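Robot arm in kitting, anyone else going through this?

packline_moe
Posted 12 March 2020
We pack wooden toy sets at the Skultholm plant. Management put an arm on one of the kitting tables in January, and since then two people from my shift have been moved to inspection. Same pay so far. Has anybody been through this at their place? What happened to the jobs after the first year?

tilde_r
We got two arms in the box room at my old job. No layoffs, but when people quit they didn't get replaced. Watch for that. Ask for it in writing how many spots there will be in kitting next year.

gearhead389
What is it picking? If it's loose pieces, I wouldn't worry yet. Ours did fine with square stuff and was hopeless with anything odd.

packline_moe
Shape blocks for the Luda sets. Stars, cylinders, cubes and so on. They get laid out on a board and the arm works over it.
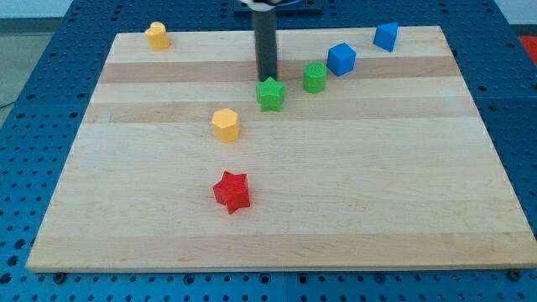 Kitting table 2, Luda blocks on the board

It does 136 sets a shift when someone is there to reset it. A person on the next table does more than that, but the arm doesn't take lunch.

gearhead389
Who lays out the blocks? If that's a person, you haven't lost a job, you've got a different one.

packline_moe
A person, yes. Used to be you filled the tray, checked it, closed it, and talked to whoever was across from you. Now you put blocks on a board and wait for a light. I did it for 11 shifts and asked to go back to hand packing.

Nazma Sarkar
I work inspection at the same plant and I don't see it the same way. My wrists were bad from kitting and moving over was the best thing that happened to me there. The Aner line still packs by hand if people want it. What I don't like is that we got one afternoon of training and the fault list is taped inside a cabinet door.

packline_moe
Fair about the wrists. But you asked to move. The other two were told on a Monday.

Nazma Sarkar
True. They should have been asked.

saha_nights
Different plant, same story. Our target went up after the arm came in, and the hand tables got the new number too. 1,000 pieces a shift before, and now they won't say what the ceiling is. Find out if your target is tied to the machine's.

tilde_r
This. The target matters more than the arm.

gearhead389
Disagree a bit. Targets go up with or without a robot. At my place they went up the year before we had any. I'd push for training, so your own people do the resets and get the higher grade for it.

packline_moe
Resets are the same grade as packing right now. I'll bring that up with the shift lead, and the target too. Does anyone have wording from an agreement I could look at?

saha_nights
I have ours. Sending you a message.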